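Morkell Hand Gripper, Two-Hand Set

Home / Demonstration Tools / Hand-held Grippers

Price: $449 per pair
Ships in: 15 working days
Sold by: Rarklow Supply

The Morkell is a hand-held gripper for showing a robot how to do a task. The operator holds one gripper in each hand and does the job at normal speed. Each gripper records its own camera view, its position and the opening of its jaws. The robot arm does not need to be in the room.

The set is made for table work such as picking, placing, sorting and handing over. The jaws have the same shape as those on the Zundivia arm, so a recording made by hand can be used on that arm without changing the fingers.

What you get
Two grippers, left and right
One marker cube
Two data cables
Spare jaw pads, one pair
Printed setup guide

Specifications
Weight of each gripper: 449 g
Jaw opening: 0 to 41 mm
Jaw pads: dark gray, textured black inner surface
Recording time on one charge: 175 minutes
Body color: gray

Setup
Charge both grippers and connect the cables. Run the calibration from the Vlček recorder software with the marker cube facing away from your wrist. Repeat the calibration whenever the cube has been taken off. Start each recording with the jaws open, and close them fully once before you touch the first object. Keep the cube uncovered while you work.

The set can be used in an ordinary office or workshop. Markers on the walls are not required.

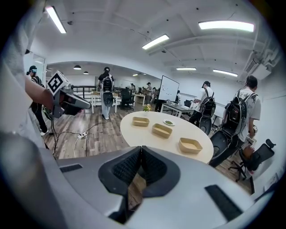 Three paper trays on a round table, with the second gripper and its marker cube at upper left.

Remote control
The same grippers can drive an arm live. This needs the Zundivia link box, sold separately. In this mode the arm follows the operator's hands and stops when either trigger is released.

Orders and support
Orders received by noon on Friday are processed the same day. Replacement jaw pads are sold in pairs. For questions on fit or calibration, contact Lev Moroz at the Rarklow support desk and include the serial number printed under the handle.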